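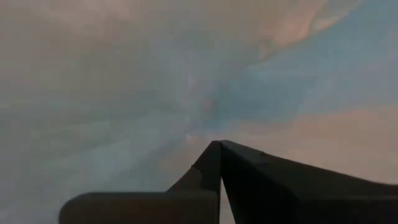 Figure 4. Two-finger gripper, fingers meeting at the tip, seen against a lighter background.

3.2 Recruitment and follow-up

Patients were drawn from the headache clinics at Erko and Mekard. Referral letters screened by hand – slow, but the coding at Mekard was too patchy to rely on. Of 1046 letters read, 700 mentioned migraine with aura, and 280 patients agreed to keep a diary. Both clinics used the same paper form, translated by Hamdia Feyisa and checked by Ea Zoëga.

Diaries asked for start time, side of pain, any visual or speech trouble, and tablets taken. Sleep was added in March, after the first batch had gone out, so sleep data are missing for the early starters. We did not try to fill the gap.

Follow-up was by phone. Two callers (Ravn, Anozie), same script. Where a diary entry and the phone account disagreed we kept the diary, as in Brynjólfsdóttir's earlier work on recall. Disagreement was mostly over timing, seldom over side. Patients who changed preventive medicine part way through were kept in the main anaylsis and dropped in the second one.

Aura was graded by Kragh, blind to clinic. Borderline cases went to a second reader – see the appendix for the wording of the grades. Entries recieved after 14/10/2018 were left out of all tables.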